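6.2 Checking the wrist view for transparent parts

Losov segments clear objects by edge highlights, so the detector needs its own profile.

1. In Nindex, open Perception > Profiles and select Clear.
2. Set the minimum edge length to 12 pixels.
3. Close the gripper on the part and hold for two seconds.
4. Capture a wrist view and run Segment.
5. Compare the mask with the raw view. Repeat from step 2 if the mask follows the background.

Note: Printed backgrounds show through clear parts and can split the mask – raise Merge to 6.

CAUTION: Do not start a planned move while error 2654 is active. 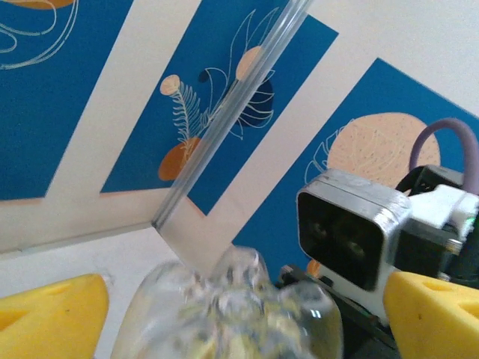 Figure 12. Raw wrist view, clear rod and clear part against a printed panel.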